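Unit 3: Setting out the pipetting bench
Solanki Teaching Labs, techniques handout

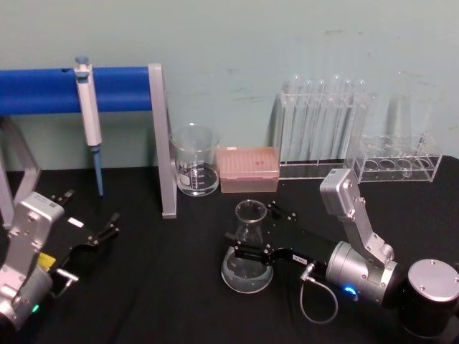 Zsófia Szénási would put the tip box in place before the pipette comes off its stand, and the order of work in this unit follows her advice.

Before you start
Keep the pipette hanging upright when it is not in your hand. Never lay it flat with liquid in the tip. The beaker stays within easy reach of the tip box, so that your hand travels a short way and does not pass over open samples.

Order of work
Wipe the bench top and let it dry.
Open the tip box away from you. Touch the box only on the outside.
Lift the pipette by the body and set the volume.
Press the cone straight down into a tip. Do not rock it.
Push the plunger to the first stop, lower the tip just under the surface, release slowly.
Change the tip between samples and close the lid.

Practice
Dispense 25 portions of water into a weighed beaker and note the mass after each one. Write the room temperature at the top of the sheet. Repeat any reading you are unsure of.

Sheets go in the Unit 3 tray by the end of February. Reading: Rumitz bench manual, page 46.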